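## About Laken

Laken is a small language school for adults. We started with one evening group in the back room of a bookshop, and now we have six teachers and 1,076 former students, from nurses to truck drivers. We teach Latvian, Estonian and Lithuanian, and nothing else.

The school was founded by Līga Lepik and Triin Raudsepp, who both learned their third language as grown women and remember well how slow it was. Our groups have no more than eight people. Everyone speaks in the first lesson, even if it is only a name and a greeting.

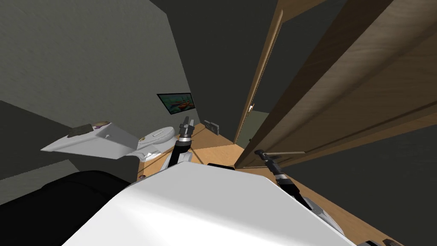

*A small simulated room with a screen on the wall and an open door.*

Eglė Ķēniņš leads the Lithuanian groups and writes most of our exercises. Merike Ramanauskas teaches Estonian to beginners — she is very patient with the fourteen cases. Rasa Eglītis answers your letters and makes the timetable, so please write to her if you want to change a group.

A course takes four months, with two evenings per week. New groups begin in spring and in November. We do not give grades, but at the end each student gets a written letter from the teacher about what went well and what needs more practice. If you miss a lesson, you can come to the same lesson in another group without paying again.

Page updated March 11, 2021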